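Front desk and mezzanine person wanted, part time

Posted 14 September 2023

Furura is looking for someone to look after the upstairs desks and the people who use them. Part time, mornings mostly, start as soon as you can. Quick ad as we are short staffed and I am writing this between phone calls, so sorry for the state of it.

Who we are

Shared workspace in Ukeck, two floors, above the old Figueroa shop (shop is gone, the sign is still up, use it to find us). Downstairs is the meeting room, kitchen and the noisy lot. Upstairs is the quiet floor. People rent a desk by the day or the month, bring their own laptop, get on with it. We are small. You would meet everyone in the first week.

What the job is

Mornings: unlock, lights, heating if needed, kettle on. Check the bookings and put the name cards out. Wipe down every desk upstairs before the first person comes in. Wipe with the grain please, barely damp cloth, dry it after. The tops are wood veneer and they do not forgive standing water. Last person used the kitchen spray on them for a month and we are still finding dull patches.

Then post, deliveries, letting visitors in, answering the phone. Phone is not busy. Email is.

After that it depends on the day. Could be moving a desk. Could be sitting with someone who can't get the printer to talk to them. Could be a run to the shop for milk and bin bags.

Before you go: cups back down to the kitchen, chairs in, lost property in the box with a note of where it was found, quick look round for anything left charging. Handover note for the afternoon person. Two lines is plenty, but write it, every day.

The desks

This is most of the job so a bit more on it. People pay for a clear desk and they notice when it isn't one. Rings, crumbs, hair, somebody else's pen. Coasters live in the drawer by the stairs and should be out before the coffee is. If a mark won't shift with a cloth, leave it and write it in the book, don't scrub. We have a man who does the veneer, he is good but slow and he would much rather see a stain than a stain with a hole round it.

Cables are the other thing. Everyone leaves them. Coil, tie, label, back in the tray. If you don't know whose it is it goes in the box like anything else. 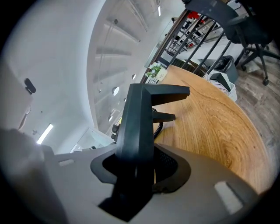 Monthly desks are a bit different. Those people leave their things out and that is fine, they are paying for it. Clean round what's there. Don't tidy their papers into a pile, don't unplug anything, don't move a screen so you can get behind it. If a desk has got so bad you can't clean it at all, tell me and I will have the conversation. Not your job to have it.

Plants

Yes there are plants and yes they are part of the job. Small pots, nothing exotic. Water them at the sink, let them drain, then take them back up. Never water them on the desk, see above re: veneer. Dead leaves and dropped petals off daily or they get trodden all down the stairs. If one looks sorry for itself move it nearer the light for a while and see. If you know about plants please say so when you apply, none of us do really.

The railing

Dust it. Top and in between. It shows everything. And nothing gets hung on it or stood on it, not coats, not bags, not cups, there are people working underneath. You will have to say this to members sometimes. Nicely the first time.

Hours and pay

25 hours a week, mornings, pattern to be agreed. We can be flexible on which mornings as long as it is the same ones each week. Pay is hourly and depends a bit on experience, I will tell you the rate when we first speak so neither of us wastes an afternoon. Paid holiday. Paid training, which is 2 mornings alongside me, longer if you want it. Contract runs to the end of January to start with and then we sit down and look at it. I would like it to carry on.

Tea and coffee free, obviously. You can use a desk for your own stuff in the afternoon if there is one going, a few people have done college work that way.

You should be

On time. This matters more than anything else here, there are people stood on the pavement if you aren't.

Happy on stairs, a lot of stairs. There is no lift, and the hoover lives at the bottom. If stairs are a problem but you like the sound of the rest, get in touch anyway, there is sometimes work on the ground floor and I would rather know about you than not.

Able to keep your voice down. The quiet floor is quiet.

OK with a booking system. We use Jindico, it is easy enough once you have been shown, no need to have seen it before.

Friendly without being in people's business. Some of them want a chat and some of them really do not, and you will work out which.

No qualifications needed. Cafe, shop, school, library, hotel, cleaning work all useful. Never had a job before is fine too if you can get someone to vouch for you, teacher or neighbour or whoever.

How to apply

Email or drop a letter through the door. Short is good. Tell me what you have been doing, which mornings you can't do, and when you could start. CV if you have one, don't make one specially. 2 references, one from work if possible. I won't ring them without asking you first.

Please don't ring to apply, the phone is on the front desk and there is currently no one on the front desk.

If it looks right I will ask you in for a look round and a sit down, half an hour at most. Wear whatever. You will meet me and probably whoever is in the kitchen. After that a paid trial morning so you can see what it is realy like before saying yes.

I will reply to everybody. Might take me a few days. If you have heard nothing after 2 weeks then it has gone astray, send it again.

Couple of things people have asked already

Can it be a job share? Yes, if you come as a pair and sort the days out between you.

Is there parking? No. Bikes can go in the back passage, ask for the code.

Is it evenings ever? Now and then there is an event downstairs and we ask if anyone wants the extra hours. You can say no.

Do I have to clean the toilets? No, a cleaner comes in for those and for the floors. You would do the hoovering upstairs if it needs it inbetween.

Can I bring my dog? Sorry, no. One of the members is very allergic.

Ad stays up until we find somebody. If you can read it, the job is still going.

Themis Lazaridis
Furura, Ukeck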